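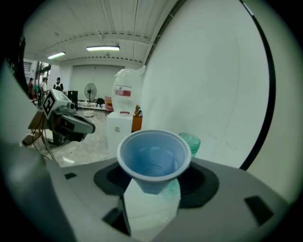
## Break room and kitchen walk-through, Brustwood building

May 3, 2022. Walked by Ye-rin Jeon with Nima Abbasi from the second floor office. Items marked OPEN go to Marcelle Vidal.

### Exits and floor

- [x] Rear door opens fully from inside. Closer is slow but it latches.
- [x] Exit sign lit, test button works.
- [ ] Path to rear door clear. OPEN - two cartons of copier paper stacked under the coat hooks, 35 inches left to get by. Move them to the supply closet.
- [x] Floor mat at sink lies flat. The old one with the curled corner is gone.

### Fire

- [x] Extinguisher tag 337 in date, gauge in the green, pin and seal in place.
- [x] Smoke detector tested. Hallway unit sounded too.
- [ ] Nothing stored within 18 inches of the sprinkler head. OPEN - holiday box on top of the tall cabinet. Same comment last time.

### Electrical

- [x] Outlets by the sink trip and reset.
- [x] Refrigerator plugged straight into the wall.
- [ ] No power strips in use on the counter. OPEN - toaster oven and kettle share one. Nima will ask whether a second circuit can be run. Until then, one at a time.
- [x] Microwave door closes square, no damage to the seal.

### Water and food

- [x] Hot water at tap measured 118 F.
- [ ] Refrigerator at or below 40 F. OPEN - read 43 on the middle shelf. Dial turned down one step, Ga-eun Son to read it again tomorrow morning.
- [x] Plastic cups: throw out any that are cracked or split at the rim. Keep them off the top of the toaster oven.
- [x] Cleaning spray kept under the sink, away from food. All bottles labeled.
- [x] Trash has a lid.

### First aid

- [x] Kit on the wall, not blocked.
- [ ] Contents match the card. OPEN - short on burn gel and medium gloves. Order from Malabanan with the next supply run, 5 of each.
- [x] Emergency numbers posted. Jong-dae Yeon's extension is still the old one on the card by the phone, corrected in pen.

Next walk-through in August. Bring the step stool - the one in the kitchen has a loose foot and is tagged out.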